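Telton wants your kitchen chores, 50 times over

2023-04-30

Nonton - Telton has begun collecting kitchen work for Enulau, its learning system, which has read plenty of recipes and never lifted a pot. The company is paying people to do the lifting for it, with a gripper in hand, one short take after another.

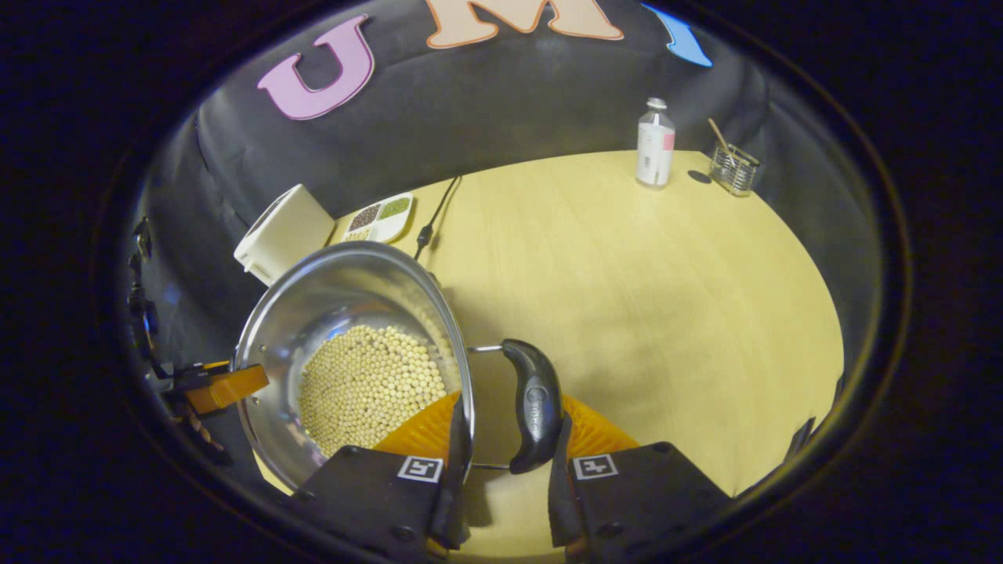

Each task gets 50 takes before the crew may move on. Beans come first, on the theory that a soybean is cheap and forgives nearly everything. Shifts last four hours, with two breaks, and operators are asked not to show off. A fancy flourish goes into the data like anything else, and Telton would like its robots to skip that phase.

Seven tasks are on the list so far. Training starts in May. Washing up is not on the list, so that job remains safely in human hands.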